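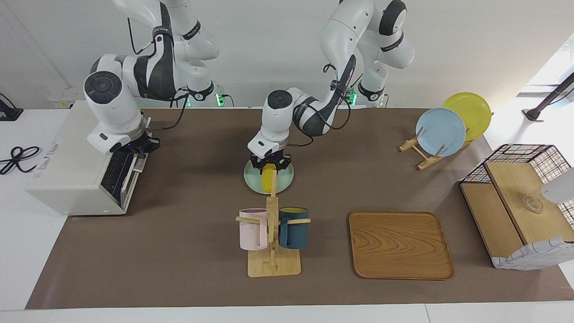

How to Teach Two Arms to Set a Kitchen Table: a Walkthrough for New Club Members

Welcome to Radthorpe Robotics! This page gets you from "I have never touched the arms" to "I recorded a task and it plays back," and most people can do it in one Saturday session if they come having read it. The kitchen task is our favorite starter. It's slow, it's forgiving, and there is something wonderful about watching an arm handle a plate as if it had grown up in a diner.

Before you start

You need a partner. One of you runs the leader handles and the other sits at the laptop with a hand near the stop button. Swap after every 10 recordings, sooner if your shoulders complain.

Long hair gets tied back and lanyards come off. Nobody reaches over the mat while the motors are live, including to rescue a mug. Press stop first, then rescue the mug.

Step 1: Lay out the mat

Unroll the brown mat so it lies flat with no ripple in the middle. Put the oven at the left end, door facing the front. The mug tree goes toward the front of the mat, with the wooden tray to its right and the plate rack farther back. Leave one plate lying flat behind the mug tree. That's your target plate.

Hang a mug on each side of the tree with the peg all the way through the handle. A mug that's only half on will swing, and a swinging mug makes for a very exciting recording that you will have to throw away.

Step 2: Wake up the arms

Turn on the power strip, then the arms, then the laptop, in that order. Wait for the green lights at the bases. Open Pulley (our recording program, written by last year's seniors and named after the Chiang Hall elevator that kept breaking) and choose Home. Both arms will move to their rest pose. Check the cables while they do it! They should follow the arms with some slack and never pull tight at the elbow.

Left and right are named from the robot's side, so when you stand facing it the right arm is on your left. Everyone gets this wrong for a week. We put tape on the handles and people still get it wrong.

Step 3: Practice without recording

Spend a good 20 minutes, or whatever you can get, just moving things. Pick up a piece of the play food with the left arm, hold it low over the target plate, and let go. Then bring the right gripper over to the oven and touch it gently near the door. Once each arm feels easy on its own, try both together: food to the plate with one, oven with the other.

Go slower than you want to. Tzu-hsuan Kong, our driving lead, hums while she drives, and if she can't keep the tune steady she knows she's rushing. I've started doing it too and it works!

Step 4: Record

Press R to start and R again to stop. Keep each run under a minute. Move the food a couple of inches between runs so the model doesn't learn only one spot. For a first project, 100 good runs is plenty; the Molleo Cup kitchen round last December took us 200.

Delete bad runs right away. If you dropped the food and picked it back up smoothly, keep that one, it's useful.

Step 5: Train and play back

Click Train, name the file with your initials, and leave it overnight. Next session, load it, set the speed to 2 (never higher on a first playback), and stand clear. Your partner keeps a hand by the stop button the whole time.

If the arm stops short of the plate, check that the mat hasn't shifted before you blame the model. If it grabs at empty air, record more runs with the food in different places and train again.

When you're done, send both arms Home, power off in reverse order, and write your run count on the whiteboard by the door.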